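4.2 What counts as a gift

Gift registers are the least loved documents in local government, and they read like it. The register kept by the Drallari regional assembly runs to 285 entries for the period we studied. A good share of them concern calendars. One member declared a fruit basket in January, amended the entry to remove the basket, and then put the basket back. We coded it once.

The rules look simple enough. A member must declare any gift worth more than 200 euros, and must refuse any gift worth more than 400 unless it is given "in the course of representation." That last phrase carries a great deal of weight for something so short. It is defined in a footnote to the code of conduct, which refers the reader to the standing orders, which refer the reader to the code of conduct.

Members have learned to live with this circle, and a few have furnished it comfortably. Dinners are rarely declared at all. When we asked why, several members told us that a dinner is not a gift if there is a speech. Others said that it is not a gift if the speech is long. We could find neither test in the rules, though we have sat through enough of the dinners to feel some sympathy for the second.

The two main parties differ less than their leaflets suggest. Plukus members file more entries, but they are small and late. Louro members file few, and these tend to arrive together in the week before the register closes. The exception is Raquel Mota, who sat for Louro and declared everything, including a pen. Her entries make up so much of the party's total that we report the figures in Section 5 with and without her.

Valuation is left to the person who received the gift. Household goods are a case in point (Figure 4). The same class of item appears in the register at prices that would be hard to find in any one shop, and the prices have a habit of stopping just short of the threshold. 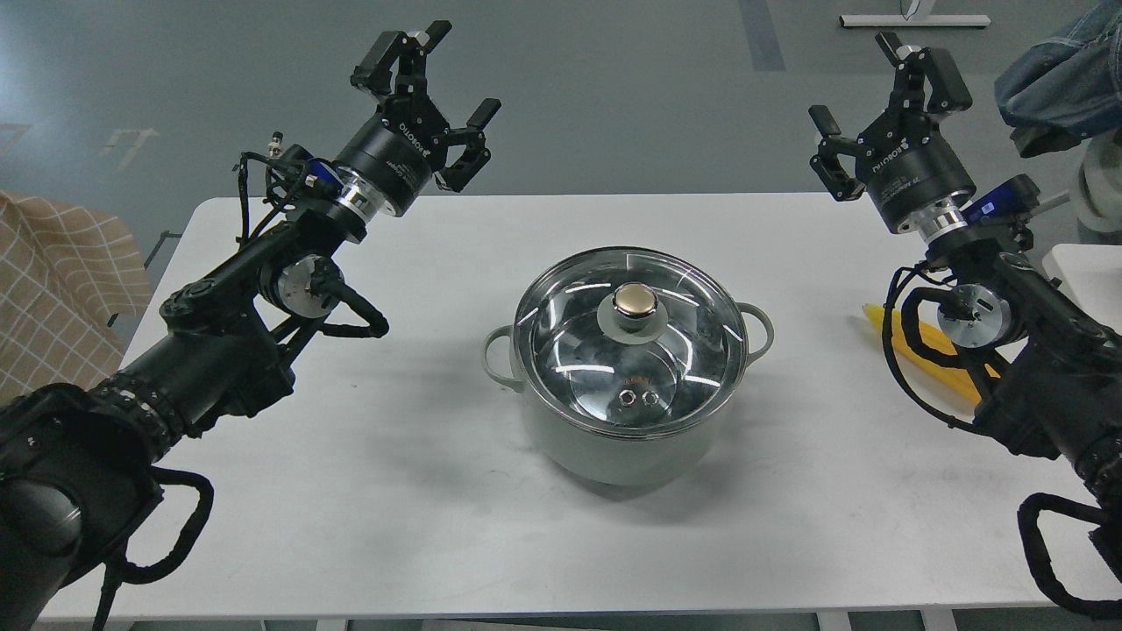
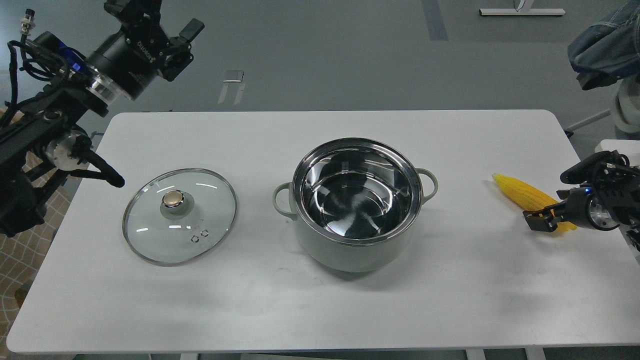

Figure 4. Household goods: cooking pot with glass lid.

The clerk may query a valuation but may not change it. In the copy of the register we took on May 9, 2019, the column headed "Queries" was blank from top to bottom. The clerk's office at Dilus explained that queries are usually raised by telephone, and that no record is kept of the calls. We asked whether the calls were frequent and were told that this would be a matter for the record.

We therefore treat declared values as claims made by members and use them only to rank entries within a single member's file. Comparisons between members rest on the number of entries and the delay in filing, both of which can be checked against the date stamp.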